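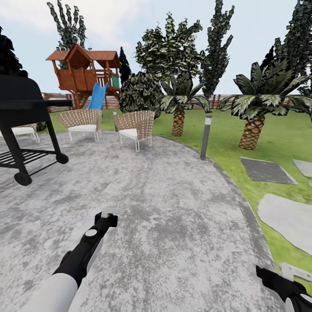
The simulated backyard at the Galleck open day, with the robot's arm reaching out over the patio.

I went along to the Galleck open day on 18th August expecting to stand behind a rope and watch a robot pick up a cup. What I got was a virtual backyard, a headset, and a short lecture on barbecue grills. I had a great time!

Galleck has been training its two-armed robot, Clumar, inside computer-made homes since January, and this was the first time they'd let the neighbors in to see it. Visitors went through in groups of 8, and my group got Apinya Mahawong, who runs the outdoor side of things. She put the robot's own view up on a big screen, so we were all looking past the white forearm and black gripper at a patio, wicker chairs and a lawn with palm trees on it. There's even a playset with a blue slide (my daughter wanted to know if the robot was allowed on it – it is not).

The patio is one of 287 places they've built so far, most of them kitchens. Apinya told us yards are harder than they look. A kitchen floor is flat and the counters are all much the same height, but out here you have a raised edge where the concrete meets the grass, then stepping stones, then a grill on wheels that might roll if you lean on it. She had us guess which piece of furniture gave the robot the most trouble. I said the grill. It was the chairs, and she looked pretty pleased that we'd all got it wrong.

Then we got to have a go. You put on the headset, hold a controller in each hand, and the arms follow yours, more or less. The man ahead of me, Lajos Gulyás, used to drive a crane and was annoyingly good at it. I was not. I spent most of my turn waving at the lawn and trying to work out how far away anything was, and when I did get the left gripper near a chair I went straight past it. Fanni Fekete, who was keeping an eye on the headsets, said that everybody reaches too far at first and that I should try moving my feet less. It did help a bit.

Afterward there was coffee and a question session with Dezső Sipos, the head of the lab. Somebody asked how long the robot practices one job before it gets a try in the real world, and he said 700 runs for a simple one like pushing in a chair, and a lot more for anything with a lid. Somebody else asked when it would be mowing lawns. He laughed and said they have no plans for that.

Galleck says 600 people came through over the day, which sounds right to me given the line for the headsets. They'd like to do it again in January, indoors this time, with the kitchens. I've already put my name down – I want another shot at those chairs.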